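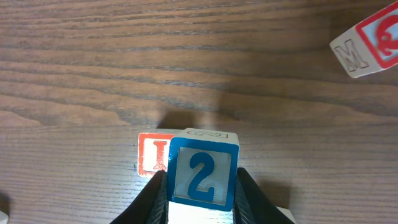

Cubo del 2 entre los dedos de la pinza, visto desde la muñeca.

Montar dos brazos sobre un mismo carril: consejos de banco

Fijar primero el carril y después los brazos. Si se hace al revés, cualquier holgura se reparte entre las dos bases y la calibración hay que repetirla entera. En nuestro montaje el carril va al borde de la mesa, con tornillos M5 apretados en cruz. Tras 10 minutos de movimiento en vacío conviene repasarlos.

El cable debe seguir el brazo y formar un bucle amplio en la muñeca. Un bucle corto tira del conector al girar la última articulación; uno demasiado largo acaba delante de los dedos. Antes de cortar bridas, llevar cada eje a sus dos topes a mano, con la alimentación quitada.

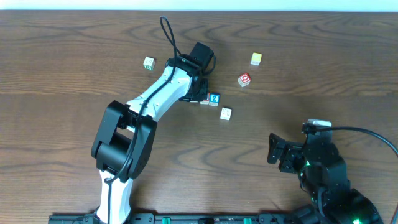 Dos brazos en el carril, con el cable en bucle sobre la pinza del brazo blanco.

Para las primeras pruebas de agarre sirven cubos de juguete con letras y números. Las caras impresas permiten saber si la pieza ha girado al cerrarse la pinza. Empezar con una velocidad baja – el 12 % en el controlador Fetik – y subirla solo cuando el agarre se repita sin correcciones. 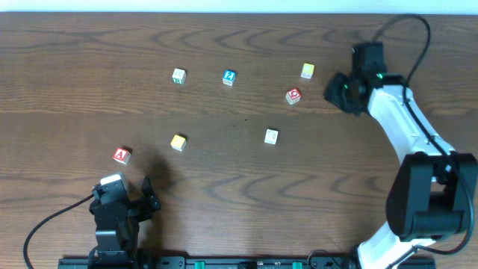
¿Se puede alimentar los dos brazos con una sola fuente?
Depende del pico de corriente con ambos en movimiento. Si al arrancar el segundo cae la tensión, fuentes separadas y masa común.

La zona en que se cruzan los dos alcances se limita por software. Nosotros dejamos 76 mm de margen y una espera de 500 ms antes de ceder el turno al otro brazo. Con menos espera, el controlador daba por libre una posición que todavía no lo estaba.
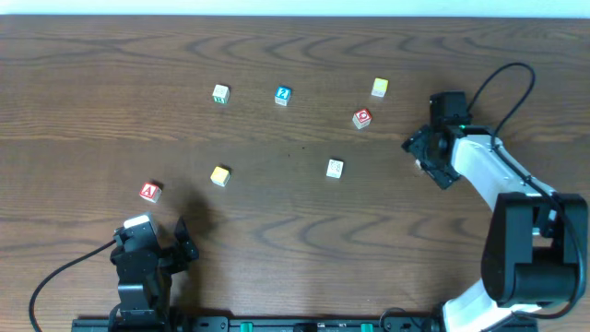
Taller compartido Bañuelos · Grupo de automatización

Los valores de cada sesión se apuntan en la hoja Drokden: velocidad, apertura de pinza y versión del programa. Al terminar, brazos en reposo, alimentación fuera y cubos a su caja. Las bridas de repuesto están en el segundo cajón.

Última revisión: 27/04/2018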